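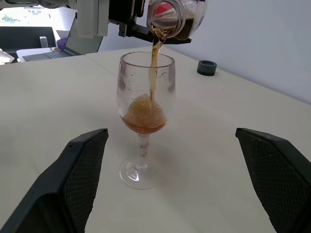 ## 4. Serving Cold Drinks at the Tasting Table

This section applies to the Plarnine tasting room and to any temporary table set up under the Bellini service plan. Read Section 3 (Glassware) before proceeding.

### 4.1 Preparing the table

1. Clear the tabletop and wipe it with a damp cloth. Dry it fully before placing any glass.
2. Inspect each stemmed glass against the light. Return any glass with a chipped rim or foot to the Dornel rack.
3. Stand the glass on a flat area, well away from the table edge and from any seam in the surface.
4. Open the bottle shortly before pouring and set the cap aside.

**Note:** Carbonated drinks should be held at 4 °C until service. Do not shake or lay the bottle flat.

### 4.2 Pouring

1. Bring the mouth of the bottle over the center of the bowl. The bottle must not touch the rim.
2. Tilt the bottle until a thin, steady stream forms.
3. Stop when the bowl is one-third full and allow the foam to settle.
4. Return the bottle upright in one smooth motion. Wipe the neck before setting it down.

**Caution:** A fully inverted bottle empties quickly and in surges. Keep the stream narrow and watch the level in the bowl at all times.

### 4.3 Using clear plastic cups

Plastic cups may replace stemmed glasses for outdoor service and for groups of more than 23 guests.

1. Take one cup from the Flastance sleeve and check it for cracks.
2. Fill to no more than 400 ml.
3. Hold the cup by its sides with light pressure. If it must be tilted, keep the level of the drink well below the lip.

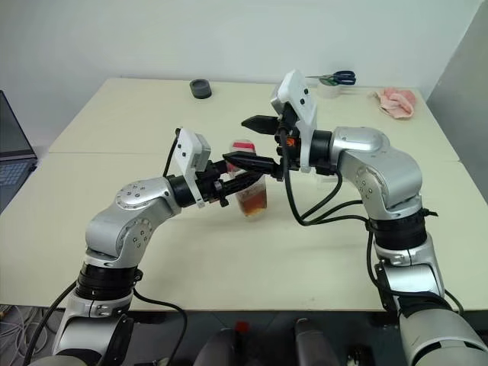
4. Set the cup down base first and release it only when it stands level.

### 4.4 Spills

Blot the liquid from the outside inward, then wipe the area with clean water. Report broken glass to Reet Venckus, extension 751, and close the table until the floor has been checked.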